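In Defense of the Boring Cell

I have been looking after robot cells for long enough to have a theory about them, and the theory is that the robot gets too much attention. Everyone who visits ours in Covalville wants to see the arm. They ask how fast it goes. In five years I have had one question about the tray, and it came from Huguette Pichon, who wanted to know if we had another like it for her seed potatoes.

The tray is where I spend my mornings. Our cell practices picking up small things and leaving the other things alone, so it needs a tray, some buttons, something soft and something silly. Quentin Baudry believes this takes a minute to set up. Quentin also believes that printers work.

What you want is a layout the next person can put back without phoning you. I like the four buttons in two rows, with the banana near a button so that the fingers have to be polite, and the cloth up at the rim, where it can be as untidy as it pleases. Then I look at it all twice, once from the fixed camera and once from the wrist, and I do not sign the sheet until I have. A tray that looks generous from the side can be a tight squeeze from the gripper.
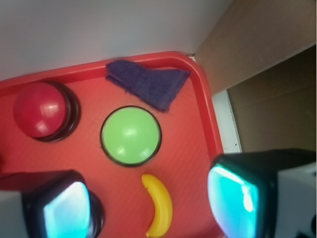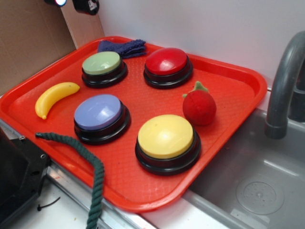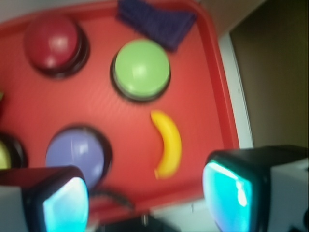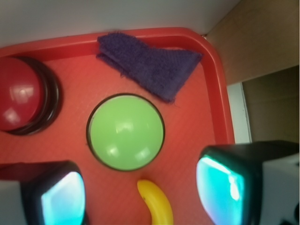

Red tray, green button, dark cloth, yellow banana, whichever way you look.

The case against tidiness

Hervé Collet holds the opposite view, and he holds it loudly. A cell that gets reset to the same layout, he says, learns one layout. Real kitchens are a mess. He would like me to empty the toy bin from shoulder height every morning and write down where things landed.

He has a point, which is annoying. But mess is only useful if you know it is the mess you meant. In March we lost two days to what Hervé called healthy variation and what I called a loose camera bracket. The picks were drifting to the left, a little more each hour, and there was much learned talk about lighting. Corentin Roussel finally put a wrench on the bracket and the drift went home. It took him as long as it takes to say so — I timed the apology, and that was longer.

So move the banana all you like. Turn it around, tuck it behind a button, I won't stand in your way. But do it after the bracket is tight, the finger pads are wiped and the tray is back against its marks, and write down that you did it.

We were once quoted 2690 for a service plan from Prelon that would have taken all this off my hands. I read it through, and page 19 said that the customer remains responsible for "the cleanliness and arrangement of the work area." That is my whole job, and they had left it out for free. We kept the money and bought a decent set of wrenches and a roll of tape.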